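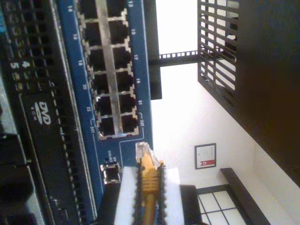

Protective stop during patch cable insertion, plug left partly seated

Posted by Jallmont Integration Group
October 9, 2024
Category: Robot cells, faults and stops

Our group operates a single-arm cell that inserts patch cables into a rack-mounted switch. During acceptance testing the arm entered a protective stop on 6 of 20 insertions. In each of these cases the plug had entered the port but the latch had not engaged, and the operator had to release the gripper by hand before the arm could be restarted.

All of the failures occurred at the ports marked 23T and 24T. The remaining test positions, in the block between 13 and 22, were completed without a stop. The insertion force limit is set to 47 newtons. The port positions were taught in April and passed a short trial at that time.

The rack is a compact open-frame unit that carries the switch at the top, a server below it and an open tray at the bottom. It stands on bubble wrap on a wooden board, and it is not fastened down.
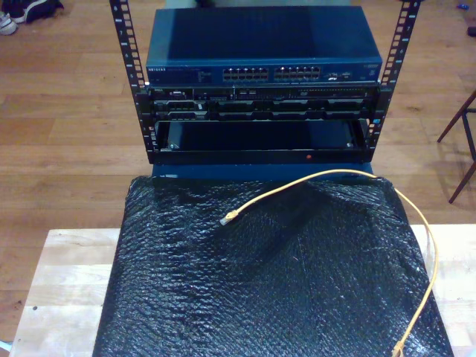 The same plugs and the same cable type were used throughout the test. We replaced the plug on one cable and repeated the run, with no change in the result. The controller log gives only a general force limit message and does not identify an axis.

We would be grateful for advice on two points. The first is whether the force limit may be raised without creating a hazard for the operator. The second is where the position error is most likely to arise.

2 replies

Plavbridge Technical Desk

The force limit should remain where it is until the cause has been found. A higher limit may push a misaligned plug far enough to bend the contacts in the port, and it also changes the basis of your risk assessment. If the limit is changed later, the assessment must be reviewed before the cell is returned to service.

With regard to the position error, we would look at the rack first. An unfastened rack on a soft underlay can rock backward under the insertion load and may not return to the same place. The 23T and 24T pair is at the end of its port block, and a small rotation of the rack may have a different effect there than at the other ports you tested. Remove the soft layer, clamp the base to the board, clamp the board to the floor, and teach the two positions again.

The routing of the cables on the arm also deserves attention. They run outside the links in open loops, and they should be checked through the full motion of the wrist, including the 90 degree turn if your program uses one. A loop that pulls tight near the end of travel adds a load that the controller may read as contact.
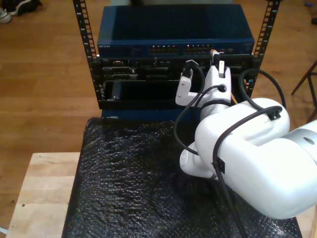 The arm at the rack, with external cables looped around the wrist and upper link.

Please move the arm through this check at reduced speed, with one person at the stop button and no hands between the gripper and the rack. Before the gripper is released by hand after a stop, the arm should be locked out under your site procedure. Your post does not say whether this was done.

Atthorpe Workshop

We had a similar fault and it was the finger pads. Ours had worn unevenly and the plug turned slightly when it met the port. Change the pads and run the test again before moving anything else. The black edges on yours look ragged.

Check the base as well. Go over the flange screws with a torque wrench, then the bolts that hold the plate to the table. A photograph will not show whether they are tight.
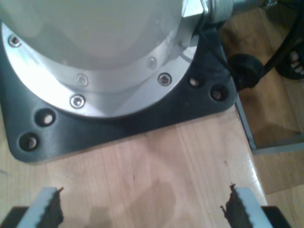
Base flange, mounting plate and gripper fingers.

We used Tsoukalas pads as the replacement. They are slightly thicker than our originals, so the closing width had to be set again.

Comment from Jallmont Integration Group

Thank you for both replies. The force limit will stay at its present value. The lockout step was not in our written procedure, and testing is suspended until it has been added. We will clamp the rack before the pads are changed, so that the two effects can be separated, and will post the results of each run under this thread.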